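Keeping the batch sheets straight: Tegwen Kemeys on stock records

15 Mar 2021

Tegwen Kemeys has run the stock records at Sayce, a wholesaler of toys and classroom goods, for 4 years. The main store holds 366 product lines. When she arrived, the ledger listed 362, and the difference took her until November to trace.

"Two were duplicates under old codes, so the gap was wider than it looked," she says. "The arithmetic only tells you the net error. You have to go shelf by shelf."

Her method is cyclic counting. Each line is assigned a class by turnover, and the class sets the interval between counts. Fast lines come up weekly, slow ones once a quarter. The full annual stocktake was dropped in her second year.
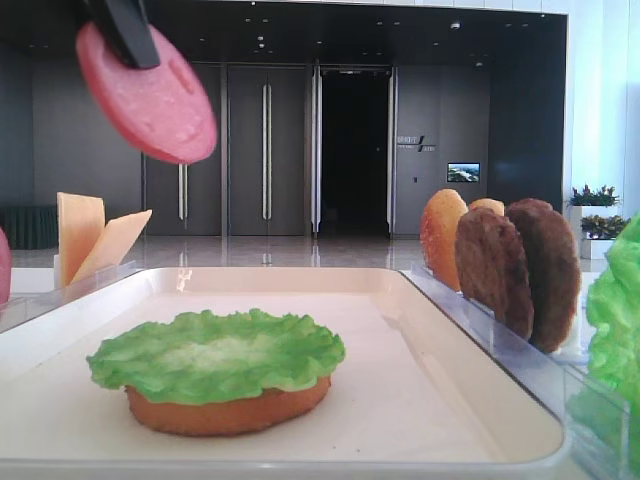

Kemeys puts the usual cause of a mismatch down to units of measure, with theft and breakage a long way behind. A supplier ships in cartons, the picker takes single pieces, and the ledger holds whichever unit was typed first. She now insists on one base unit per line, with the carton quantity kept in a separate field.

The records were moved from Brakum to Plumex during the same period. Of the lines transferred, 134 needed their descriptions rewritten by hand – mostly sets sold both complete and as loose parts. 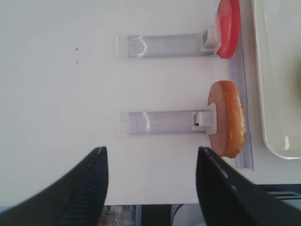 Edik, asked about the same change, was less convinced, saying that a rewritten description is of little use if the shelf label still carries the old one. Kemeys accepts the point. Labels are now printed from the ledger and dated, and any label without a date is treated as wrong.

She is cautious about scanning. "A scanner records what the code says. If the code is on the wrong box, you have a very accurate record of the wrong thing."
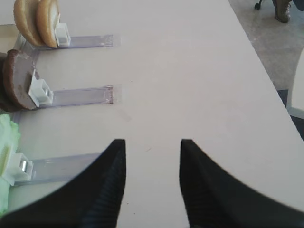
Bun halves upright against a white clip on a clear track.

The next piece of work is returns, which at present go back to the shelf before they go back to the ledger. Kemeys wants that order reversed, with a holding bay and a signed sheet for each item. The sheet has been drafted. The bay is waiting on shelving.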